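Garment Cell – Setup and Care FAQ

Last updated 2020-06-30. Maintained by Sarahí Manríquez. Questions that are missing from this page go to Lieven Goossens at the Flatow workshop.

Which cell does this page cover?

The two-arm garment cell at Flatow, the one with the white table. The Wamside cell has different fingers and a different cable route, so don't copy settings from one to the other.

How do I start it up in the morning?

Clear the table before you switch on. Power the controller first, then the arms, and let both arms go to their rest pose. Open and close each gripper 5 times with nothing in it. If a finger lags behind its partner, stop and read the question on uneven closing.

What counts as fully closed?

Both fingertips should come together at the center with no more than a hairline of light between the parts. If you see a real gap, run the zero routine again. If the gap comes back after 2 tries, the linkage needs adjusting and the zero routine won't fix it.

One finger closes before the other. What do I do?

Power down and move the fingers by hand. They should feel the same on both sides. Check the screws at the finger joints and snug them with the short driver in the top drawer. Don't use the long one – it is too easy to overtighten, and the plastic cracks at the hole. Oranuch Wiriya has spare fingers.

How often do the grippers get cleaned?

After every 40 hours of running. Fleece is worse than jersey for lint, so look sooner if you have been handling sweatshirts. Use a soft brush and tweezers. No compressed air near the wrist.

Can I oil the joints?

No. Oil ends up on the cloth and holds lint. If a joint squeaks, tell Fulgencio Alcaraz and he will put it on the list for the February service or do it earlier.

Where should the cables go?

Along the arm, with enough slack for the wrist to make its full turn. Replace any tie that has gone brittle. After rerouting anything, run the wrist through its full range at low speed and watch the whole way.

The gripper drops the fabric. Is it the grip force?

Usually it isn't. Look at how much cloth is between the fingers first. A thin pinch at a single layer slips at almost any force. Take a deeper fold, then go up one force step if you still need to. The highest setting we allow is 8.

Which garments do you test with?

Plain gray ones, with nothing printed on them. Creases show well enough on gray for us to judge a grasp.

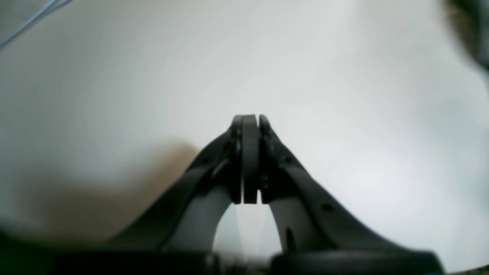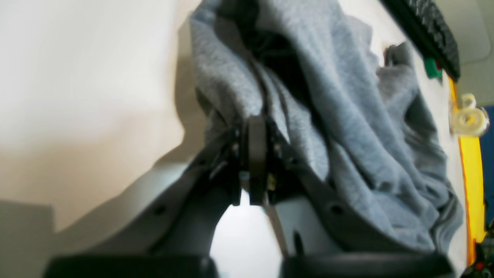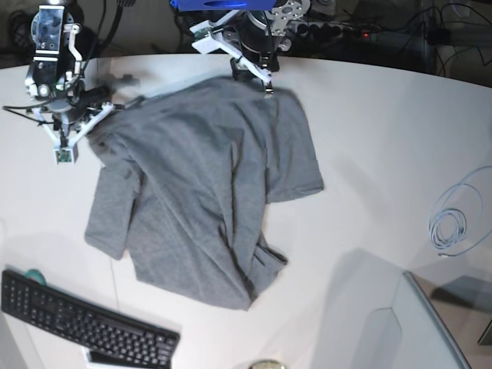 Run the test on both arms even if you only worked on one. Changing a finger on one side can shift the height at which the two arms meet, and the offset has to be saved again. Write the new value in the cell log with your initials.

Who can change the offsets?

Sarahí Manríquez and Rattana Thepsuriya. Everyone else can read them but not save.

Where do I order replacement parts?

Through Thammasiri, using the part list taped inside the cabinet door. Put the cell name on the order, or it gets sent to Wamside.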